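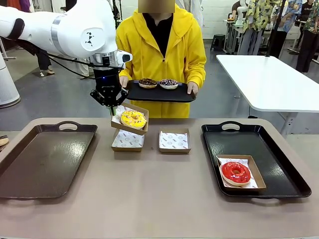 I have been riding the bus since October, and I keep meaning to write about it, and then I get home and take my shoes off and the evening goes wherever evenings go. It started when my car needed a new transmission and I did not have new transmission money. The bus was going to be for two weeks. Well, it's winter still, the car is gone (more on that later) and I have turned into a person with a bus bag and opinions about seats. I also eat a lot more donuts than I used to, I'll confess that up front, the yellow-glazed kind with the red and green and blue sprinkles, set down in a little kraft-paper box with patterned paper inside so it feels like a present. My stop is right by Henríquez, the bakery, and there is only so much a person can be expected to walk past at seven in the morning.

Posted 3/1/26

So, the bus. If you don't live in Illurville you won't know the 251, and if you do live in Illurville there's a good chance you don't know it either, because I lived here for years and only thought of it as the thing I got stuck behind on Belis Avenue. It starts up by the reservoir, comes down through the neighborhoods with the big sycamores, wanders around the back of the hospital for no reason I have ever understood, crosses the river at Harach Bridge and ends up downtown at the old depot. I get on a little before the hospital and ride to the end. It takes 40 minutes when everything goes right. Driving took less than half that, and I'm not going to pretend otherwise or tell you the time doesn't matter. Some mornings it matters a great deal, mostly the mornings when I've hit snooze.

The first week I did everything wrong. I stood at the stop on the wrong side of the street and watched my bus go by the other way. I tried to pay with a twenty. I sat in the sideways seats at the front, which are meant for folks who need them, and then popped up so fast when a lady with a walker got on that I dropped my lunch in the aisle. The driver waited for me to pick it all up before she pulled out, grapes and everything, and I have loved her ever since. She wears a green knit hat until the heat gets going and then it hangs on the mirror bracket for the rest of the day. I don't know her name and at this point I feel it's too late to ask.

What I didn't expect was how much I would see of my own town. I mean that in the plainest way. When you drive you look at the road, or you should, and the town is just something off to the sides. On the bus I look out the window like a little kid. There's a house past the hospital with a weather vane shaped like a trout. There's a man who sweeps his sidewalk every single morning, rain included. The old movie theater has apartments upstairs, with curtains and everything, and in one of the windows there's a cat who sits between the curtain and the glass. I had driven past that building hundreds of times. I used to see movies in it! I never once looked up.

And the bridge. I don't think I can do the bridge justice. Coming across Harach Bridge in a car you get the railing and a flicker of water between the posts. A bus seat is high enough that you look right over the railing, and you get the whole river, both bends. In November there was fog on it so thick that the only things sticking out were the tops of the trees on the island. In January it froze along the edges and somebody's lawn chair was out there on the ice for days. (I worried about that chair. One morning it was gone and I worried about it more.) People put their phones down for the bridge. They don't all do it, and they don't make a thing of it, but if you're sitting toward the back you can see the heads come up.

I should talk about the bad parts too, or my sister will call and tell me I've left them out. The last bus home is too early. If you want to have dinner with a friend downtown you are either eating at the hour my grandparents ate or you're begging a ride. Sundays, forget it. The shelter at my stop has a roof but only two walls, and they are the wrong two walls, and whoever chose them has never met the wind that comes down off the reservoir. There was one awful morning in the sleet when the 251 simply never came, and then the next one never came either, and I stood there with wet ankles composing a letter to the transit office in my head. I never sent it. I went and stood in the bakery to thaw and by the time I'd had a coffee I had forgotten my best lines.

Groceries were the big puzzle. I was a once-a-week, fill-the-trunk kind of shopper, and you cannot do that on a bus unless you're a lot stronger than I am. I tried it with four bags and my fingers went white. Now I stop at the market near the depot a couple of times a week and buy what fits in my bus bag, and a funny thing has happened to my refrigerator: there's nothing scary in the back of it. I used to find things in there. I still do a big order of the heavy stuff, the cat litter and flour and so on, and a neighbor with a truck lets me ride along in exchange for soup. I make a very good lentil soup, so I think we're both happy with how that's going.

If you're thinking of trying it yourself, here's what I'd tell you over the fence. Get the pass. I dithered for a month paying cash and it was silly. Wear shoes you can wait in, which isn't the same as shoes you can walk in, your feet get much colder standing still. Bring something for your hands to do that you don't mind putting away quickly. I knit, badly, and have made most of a scarf that gets wider as it goes. Sit on the river side, which is the left going in and the right coming home. Say good morning to the driver and thank you when you get off. I grew up saying thank you to bus drivers and was so pleased to find that people here still do it, even the teenagers, who mumble it into their collars as they go down the back steps.

I've gotten fond of the regulars, too, though we hardly talk. There's a nurse coming off nights who gets on at the hospital and is asleep before we reach the light. Whoever's next to her gives her a nudge at her stop. It's been me a few times now and I take it very seriously. There's a boy with a cello who has to buy himself a bit of space with apologies. There's a pair of older ladies who get on together and then sit in different rows, one behind the other, and talk facing forward the whole way, and I have heard a great deal about a certain daughter-in-law.

About the car. I had it sitting in the driveway all through the fall with leaves piling up on the windshield, and I kept telling everyone I'd get it fixed after the holidays. After the holidays came and I got out a pencil. Insurance, gas, the parking lot downtown, the transmission spread over a year. Back when it ran, that car was costing me $311 a month before anything even broke, and I'd been paying it for so long that I had stopped noticing it was money. I sold it to a high school kid who wants to learn to fix cars and whose dad looked a lot less excited than he did. It was 12 years old and had my coffee stains all over it. I cried a little when they towed it, I'll be honest with you. I brought my daughter home from college in that car, with a mattress tied on top.

I don't know that I'll do this forever. My knees have their own ideas about the bus steps, and if my work ever moves out past the highway I'll be stuck, no bus goes there at all. I'm not trying to talk anybody out of their car. Plenty of people around here live where the 251 doesn't reach, or have little ones in three different places by eight o'clock, and I think about that when I start to get too pleased with myself. But spring is coming, the sweeping man had his jacket off the other morning, and they say the shelter is getting a third wall. I'd like to be there for that. I have a scarf to finish anyhow, and somebody told me Henríquez does a lemon tart in April.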